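November 17, 2020
Danica Georgiou

Ticket 246: Gossip page showing wrong couple together
Site: Codalico
Status: reopened, then closed, then this

First report, 8.40 am. A reader writes in to say that our story on the Trondby break-up has a "More on this couple" box underneath it, and the couple in the box is the drummer from Trondby and the woman who presents Liston. The drummer has never met the woman who presents Liston. We know this because her agent rang at 8.52 to say so, at some length.

Checked the story. The reader is right. The box says "Together since 2018" and has a small pink heart on it. The heart is beating.

What should happen: the box looks at the names tagged in the story, finds any pair marked as a couple in the people list, and prints their history. What does happen: it finds any two names that have ever been in the same story and marries them off.

Tried first: took the heart away. It didn't solve anything, but the agent had mentioned the heart in particular.

Tried second: cleared the cache. The box now says the drummer is with Jurić, the chef off the cookery contest, who is sixty-one and a grandfather. Traffic on the page doubled. I was asked by someone upstairs whether this counted as a fault.

It does count as a fault.
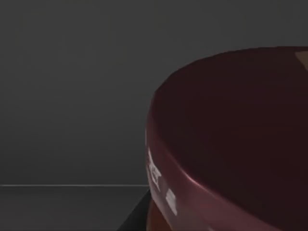 Finding the cause

Went through the people list line by line. Each person has a field called "linked to", which was meant for partners and was filled in by hand until the summer. In the summer we moved to the new system and the field was filled in from the old story tags. Unfortunately the old tags included a thing called "party", used whenever people turned up at the same do. The move treated "party" as "partner". They share their first four letters and somebody set the match to four letters.

So everyone who went to the Liston launch is now in a relationship with everyone else who went to the Liston launch. There were more than 300 guests. I have not worked out how many couples that makes and would ask the newsroom to stop sending me guesses.

Ran a search for the other pages hit. 49 stories have the wrong box. Most are harmless, two friends at a film night, that sort of thing. One pairs a newsreader with her own brother. Took that one down by hand before doing anything else, and rang the news desk so they'd hear it from me.

Steps taken

1. Switched the box off for all stories tagged before the move. Waited 15 minutes. The box went away on the desktop site and stayed put on phones.

2. Switched it off again for phones, which have their own switch, in a different menu, under "Weather".

3. Changed the match so it needs the whole word. Tested on the Trondby story. The box now shows the singer and his ex, correct, with the right dates, and the word "Together", which as of last night is wrong, but that's a problem for the writers.

4. Wiped "linked to" for everyone who had been filled in by the move and put back the partners from the old backup. The backup is from the spring. Any couple who got together after that is now single as far as we're concerned, and any couple who split up after that is back on. Please check before you publish and don't file a new ticket for each one.

Reply from the features desk, pasted in because they keep asking: can we keep the drummer and the chef, as readers are "invested"? No. There are already two fan accounts. I am told one has a ship name and it's quite good, but no.

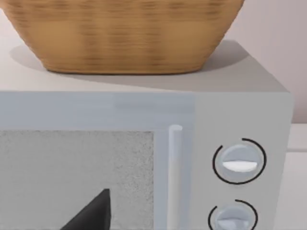 Reply from the agent: she'd like it noted that her client is happily unattached and will be talking about it in an interview in late November, and could the box say so. It can't. The box only knows how to say that two people are together or that two people were. There's no setting for one person. I've put that down as a feature request with low priority, and she has asked me to raise the priority, and I've said I'll pass it on.

Still open:

The search page. If you type the drummer's name it still offers "drummer and Jurić wedding" as the top suggestion. This isn't our fault any more, it's because people are searching for it. It should drop off once they stop. Nothing I can do from here except ask the office to leave it alone, as a fair few of those searches are coming from our own building.

The newsletter. Went out at seven this morning with the wrong box in it and can't be called back. A correction is being written. The first draft of the correction had the box in it too, so I've asked to see it before it goes.

The heart. Design want it back. Left off for now.

Update, 4.10 pm. Jurić's people have been in touch. I braced for it. They say he thought it was very funny, his wife less so, and would we mention the new cookbook. Sent on to features.

Closing the ticket. If the box turns up again anywhere, send me the address of the page and what sort of phone you're on, and please don't post a screenshot of it first.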